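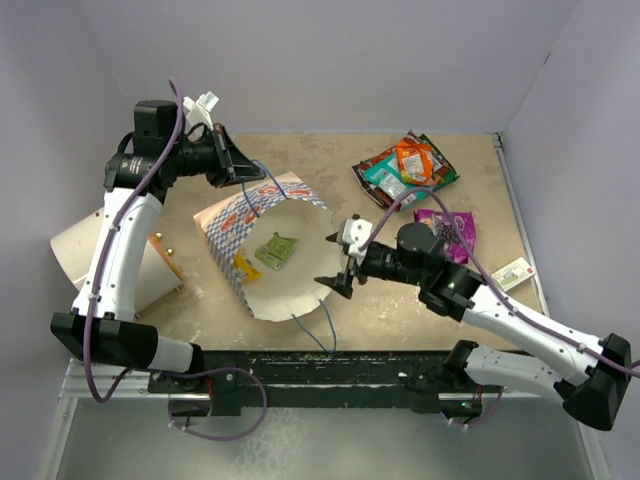 Slow demonstrations are underrated. When a person drives two arms by remote control to put snack packets in a paper tray, the temptation is to go fast, and most labs reward it. At Sirow we paid by the episode until December. Our operators got up to 70 episodes in a shift, and the policy trained on them grabbed at bags the way a tired person does.

We then asked for fewer. The next set had 288 episodes in total, recorded at whatever pace the operator liked, with one rule: if you miss a grasp, leave the miss in and fix it. That set trained a better policy than the larger one before it. I would not call this proof. We changed the operators' chairs in the same month, and 3 of the 6 operators were new.

Still, I think the field counts the wrong thing. Episode totals are easy to put in a report. A soft bag that slides when a finger touches it needs a patient person on the controls, and a robot can only copy the patience it was shown. Pay people by the hour and let them take their time.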